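Caveck Opens Submissions for Its First Printed Humor Encyclopedia

Sunday, May 21, 2023
By Lakmal Sarkar, Caveck

This site uses cookies. By continuing to browse, you accept their use.

Caveck, the online parody encyclopedia, will take submissions throughout June for The Harel Companion, its first printed book. The site now has 1577 articles, all written by readers.

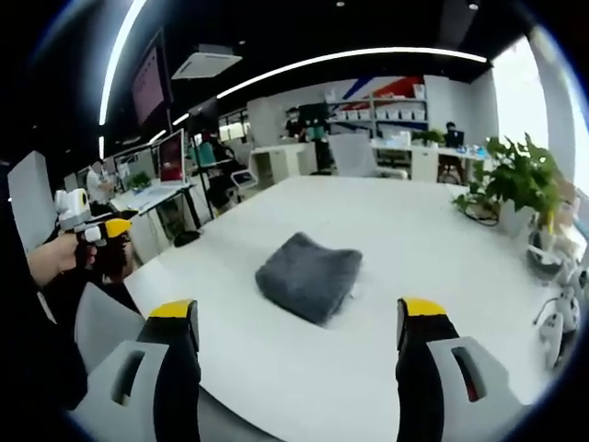 The book will hold 200 entries on everyday subjects, each treated with far more seriousness than it deserves. Writers may invent wars, scholars and royal families as needed. The folded dark gray cloth on the white table would qualify as a subject, and so would a spoon. Real people would not.

Entries may run up to 1900 words – shorter is fine. New writers are welcome, and existing articles may be revised and sent in again.
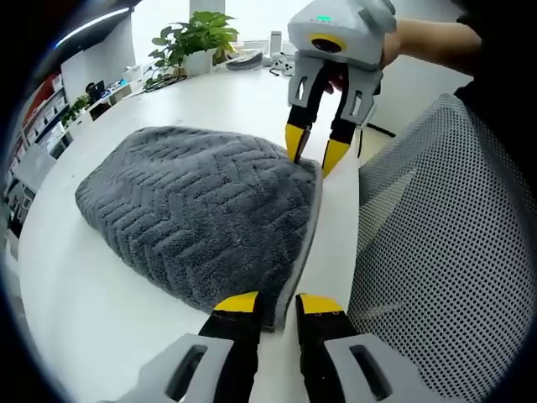
Moura Press will publish the book in paperback. It will include the complete history of Jendby, the site's longest-running fake country, along with 63 footnotes that refer only to each other. 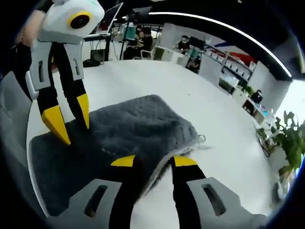
Gray cloth with two hand-held grippers.

Submission forms are on the Caveck front page.

Contact: Caveck press desk
© 2023 Caveck | Back to top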